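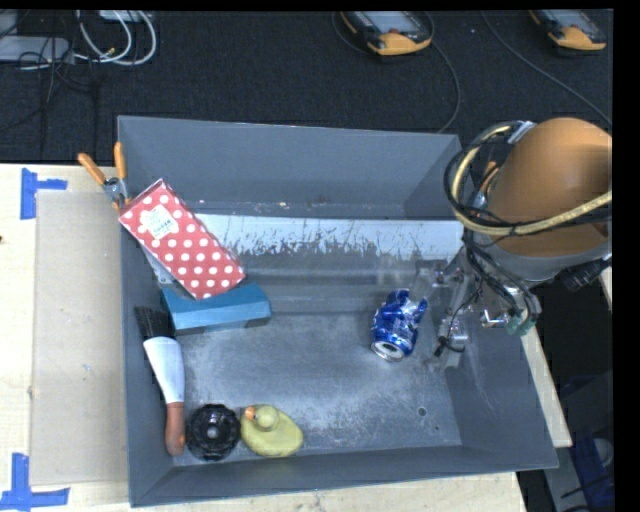

Figure 1. Bin picking cell, mixed objects. The arm comes in from the right, with the gripper beside a crushed drinks can.

Planning and Paying for a Robot Cell
Handout 3: From wish list to purchase order
Handed out 14/03/2019

Last time we looked at what a bin picking job asks of a robot. This week we get to spend some money! I love this part of the course, and I hope you will too, because a budget is where you find out whether you understand the job. Every line on it is a small engineering decision.

Start with the objects

Before you open a single catalogue, write down what has to be picked. Look at the mix in Figure 1: a polka-dot box, a blue box, a long-handled brush, a rubber duck, a can that has been properly crumpled. A gripper that closes nicely on flat-sided boxes may make a poor job of a round duck, and a dented can has shiny faces pointing all over the place, which some depth cameras hate. Your object list decides the gripper and the gripper decides half of what comes after, so give it a whole page of the plan.

For each object note the largest and smallest width, the weight, whether it can be squashed, and which ways up it might land. Borrow kitchen scales if you have to.

Then the bin

People leave the bin until last and buy whatever fits the table. Please don't! Sloping walls let the fingers come in at an angle, which is a great help with anything lying along the edge (several of the objects in Figure 1 are over on the left side). Straight walls give you more floor for the same footprint but make the corners awkward. Metal lasts well, though the floor will pick up scuffs and scratches, and a change in the surface can upset a vision system tuned on a new one. Ask for the price of a spare when you ask for the first.

The five headings

Set your budget out under these headings, in this order, so that we can compare plans in the seminar.

1. Arm and controller. Include the handheld control unit. Some suppliers list it separately and the gap in price can be startling.

2. Gripper. Include spare fingers and the mounting plate. Linkage grippers have plenty of small joints and screws, so ask what a repair kit contains.

3. Sensing. Cameras, mounts, lights and any extra computer.

4. Cables, hoses and connectors. This is the heading students forget, and my favourite one to mark. Follow the wiring in Figure 1 around the orange-brown casing and down to the gripper, then think about buying every bit of it in the right length with the right ends. Put down 500 pounds as a placeholder and replace it once you have real quotes.

5. Table, bin, clamps, tape and test objects. Cheap things, but work stops without them.

Fitting out the floor space, guarding and the risk assessment go on a separate sheet, which we cover in Handout 4.

Getting quotes

Ask for 3 quotes on the arm and on the gripper. For the class exercise your suppliers are Fitumau, Rovdale and Stavow, and their price sheets are in the course folder. Read the small print on each. Rovdale looks dearest until you notice that delivery and the control unit are in the price. Stavow's gripper is lovely, but the lead time is 9 weeks, and if your project starts in July that matters a good deal. Fitumau sells the arm without cables.

Write down the date on which each quote runs out. I have seen a good plan fall over on that alone - the price went up while the form sat in a tray.

Buy now or buy later

Split your list in two. Buy now: arm, controller, one gripper, one bin, basic cables. Buy later: second gripper, better lights, anything you want because it looked good in a video. A few weeks with the basic cell will change your mind about the second list, and that is a very good thing. Leave money for it.

For the seminar

Bring your object list and a one-page budget under the five headings. Work in the same groups as for the Tăng case study. Mark every figure as Q (quoted), G (guessed) or C (copied from another project), and be ready to tell us which G worries you most.

Reading: course folder, section 3, the two short pieces on leasing and second-hand arms.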